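The Jidholm Inheritance

6 min read

When the old landlord of the Hotel Larnitz died, he left the building to the two people who had complained about it most. Zlata Vasylenko had written to him every July for years about the pillows. Szabolcs Szűcs had written about everything else. The lawyer, a damp man with a good pen, read them the will in the breakfast room and then asked whether there was any coffee. There wasn't. Szabolcs had written about that too.

"He must have hated us," said Zlata.

"He kept the letters," said the lawyer, and slid a folder across the table. It held 31 of them. Somebody had corrected the spelling in Szabolcs's.

The will had one condition. They were to run the place together for a full season before they could sell it, and during that time they had to answer every complaint personally, by hand, on hotel paper. Zlata thought this was childish. Szabolcs, who had always believed a hotel could be run properly if only the right person were asked, said he would need a desk.

He started with the ground floor. He had opinions about hinges, about drafts, about the correct height for a coat hook. Zlata took the pillows. She threw out the lot and ordered new ones from a firm in Pirnum, and the new ones were worse, and by then she owned them.

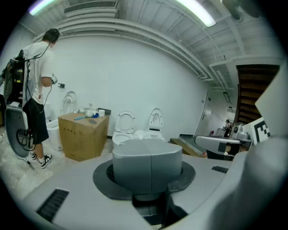 Why didn't they simply close for the season and wait?

The will defined "run" as having at least one paying guest under the roof every night, and the lawyer had underlined it.

So they needed guests. The first was Eero Lehtinen, a retired piano tuner who stayed for the whole season and paid in advance, in an envelope that smelled of oranges. He had no complaints of any kind. This upset Szabolcs, who had laid in a supply of paper.

"The bed's all right?" he asked, on the third morning.

"Very good bed."

"And the window? It doesn't rattle?"

"It rattles in F," said Eero. "I like F."

The second guest was Yurani Ñahui, and she made up for him. She arrived with one suitcase and a thermometer. By supper there was a note under the office door, in green ink, on the subject of the soup. By morning there was another on the subject of the reply.

Szabolcs was delighted. He wrote her two pages about the soup. He explained the stock, the pot, the history of the pot. Yurani returned the letter with the word "history" circled and a question mark beside it. He wrote four pages on the history of the pot. Zlata, passing the desk at two in the morning, saw him holding a sheet up to the lamp and smiling at it like a man with a new grandchild.

"She's insulting you," Zlata said.

"She's very thorough."

"She says the stairs are smug."

"They are, a bit," said Szabolcs. "I'd never had the word for it."

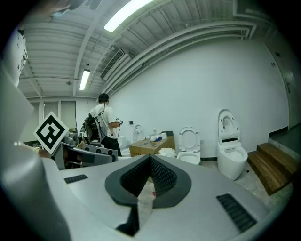
Out of season at the Larnitz.

In the last week a buyer turned up, Lev Stetsiuk, of the Jidholm company, which owned 14 hotels and intended to own more. He walked through the rooms knocking on things. He offered them 600 less than he'd said on the phone, on account of the stairs.

"What's wrong with the stairs?" said Zlata, surprised at how loud it came out.

"There's something about them."

"Put it in writing," said Szabolcs.

Lev laughed, and then saw that a sheet of paper was being held out to him, and a pen. He put them both down on the counter and said he'd telephone. When he did, Eero happened to be nearest and told him that the line was flat.

Yurani left the morning after, at seven, with her suitcase and her thermometer. She shook hands with Zlata and told her the pillows were a disgrace. Szabolcs carried the case down, though she said he was doing it wrong, and at the door she gave him an envelope that he wasn't to open until the taxi had gone.

He opened it as the taxi was going. It was a booking for next year, same room, all of July. On the back, in green, she had listed what she expected to find fixed, and he read it twice on the front step and went in to look for a screwdriver.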